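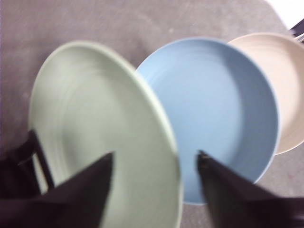 3.2 Sorting and storage of tableware in shared kitchens

Households in the Pornton sample were asked to keep a kitchen diary for one week in June. Each diary recorded who set the table, which dishes were used, and where the dishes went after washing. Of the 78 households that agreed to take part, 16 shared a kitchen with at least one other family. This section deals only with those 16.

In shared kitchens, color was the most common way of telling one family's dishes from another's. Diary keepers wrote of "the green ones" and "the blue ones" far more often than they wrote of owners by name. Plates in plain, pale colors of the kind shown in Figure 4 came up repeatedly, partly because the discount store near the Mohmand Street housing sells them singly and a broken plate can be replaced without buying a set.

Figure 4. Three plates in plain colors, one pale green, one light blue and one beige.

The color rule was seldom written down. In 15 of the shared kitchens it was passed on by correction: a newcomer took the wrong plate, was told, and did not do it again. The remaining kitchen had a list taped inside a cupboard door, which two of the residents said they had never read. Domínguez (Maximiliano Domínguez, field notes, Pornton) reports the same pattern for mugs, although mugs were lent between families more freely than plates and were often not returned for several days.

Exceptions to the rule were tied to particular meals. Holiday meals and birthdays drew on everyone's dishes, and the diaries for these days rarely mention color at all. Late meals eaten alone also broke the rule. One respondent, a night-shift worker, wrote that after midnight "a plate is a plate" — a view her neighbor's diary for the same week did not share.

Disputes were recorded in 5 kitchens. All of them concerned washing and none concerned use. A borrowed plate that came back clean drew no comment, while one left in the sink was noted by up to three separate diary keepers. We return to this point in Section 4, where the Pornton diaries are set beside the earlier interviews from Drarkness, whose shared kitchens were larger and had locked cupboards.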